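The washing-up convert

She has run the supper room in Bremine for 23 years and claims to have enjoyed the clearing up for the last two of them. "Before that I simply resented it," she says, filling the kettle without asking whether I want anything. "It was a sort of hobby."

The supper room seats 66 when Hostton has a fair on and far fewer when it hasn't. Her theory of the whole business is short. Never carry a single plate. Everything goes on a tray, leftovers included, and the tray goes on the table, and only then do you start making decisions.

"People stand at the bin holding one fork," she says. "They look bereaved. Put it all down together and you can see what you've got."

What you've got is usually rice. She is firm on rice: scrape it off first, before anything goes near the sink, because a drain in Celtville once cost her £300 and the plumber wanted to talk about it. Sauce sachets are another matter. I ask if she keeps the unopened ones and she looks at me as though I had asked about her tax.

"There's a drawer," she says eventually. "We don't discuss the drawer."

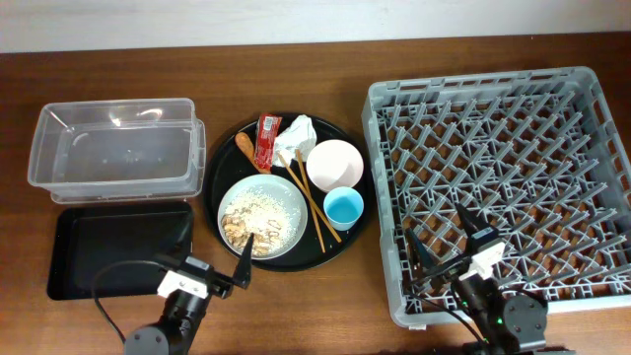
Plate, spoon and sachet on the round tray, with the dish rack to the right.

The rack stays on the right because she is right-handed, and her late husband, who wasn't, learned to live with it. Clear boxes go on the left, and they must be clear. "I had blue ones. I found a soup in November that I'd made for Easter."

Does she ever leave it all until morning? She considers lying, I think, and pours the tea.

"Twice a week," she says. "Put down once."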